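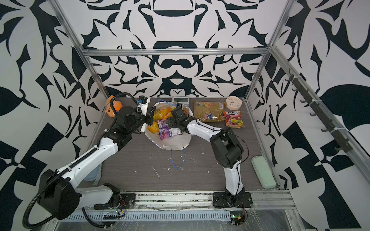 *Rūta Navickas*

I make up snack bags for birthdays and leaving dos, usually a few at a time, and I have been using the Trumeo paper gift bags since April. They come in packs of five with a pad of tissue paper included. I bought mine from the Dandau shop in Maltham and paid full price.

The bag is 265 mm tall. The pattern I picked is a blue zigzag chevron on a tan background, and there is a plain version if you don't want a print. They arrive flat and open out with a push on the base.

## Filling it

I put the tissue in first, with plenty sticking up over the rim, and then set the packets into it. Crisps and sweets in small packets are the easiest thing to pack this way. They weigh very little and the tissue holds them up, so the fronts can be seen from the top. Heavier things sink. A jar of jam went straight to the bottom and took the tissue with it, so I now put jars in before any paper.

Colour is worth a thought. The tissue is cream and shows up almost anything. A yellow-orange packet sits well against it and next to the blue zigzags, and a shiny purple one stands out even more. I would put the purple at the back because the packet is bigger to look at and hides whatever is behind it. 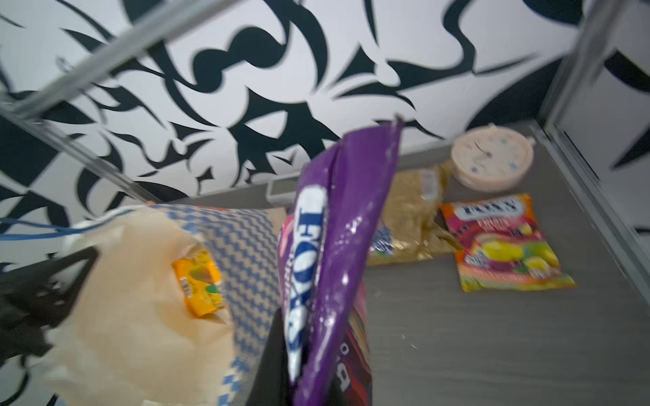
## The paper and the tissue

The paper folds cleanly and the print has not rubbed off on my hands or on other bags in the cupboard. The base is a single fold with a card insert. If you are giving anything heavier than snacks I would carry it with a hand underneath.

The tissue is thin. It fluffs up easily but tears if you pull two sheets apart in a hurry. I have had to throw a few sheets away. Indrek Eglītis, who shares the wrapping with me at work, buys Adomaitis tissue separately and says it is stronger, though it costs extra and I have not found the tearing bad enough to bother.

You can use the bags again. Two of mine have come back to me and gone out a second time. The creases show a little at the sides.

## What else I would put in

Snacks are the obvious filling, but I like one thing in the bag that will still be there next week. A small soft toy is good for this. So is a little clock, and I have had both sorts out on the shelf while deciding: a small white digital one with rounded corners and a round pale pink one with a cream rim. The orange plush is the one I would choose for a child. It has a thin white cord loop, and dots on its face.

With a clock I would leave out the larger packets and use the tissue as padding on all sides.
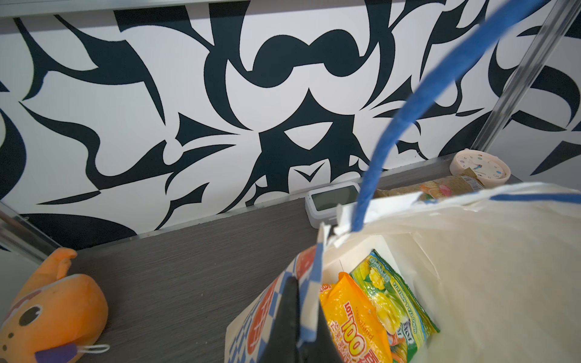
## Good and bad points

- Opens out quickly and stands up by itself once filled
- Tissue included, in a cream that goes with most things
- Can be used again if it is not overfilled
- Tissue tears easily
- Base needs support with anything heavy
- No gift tags in the pack

## Would I buy them again?

Yes, for snacks and light presents. I have one pack left and will get the same chevron pattern next time if Dandau still has it. For bottles or books I would look for something with a stiffer base.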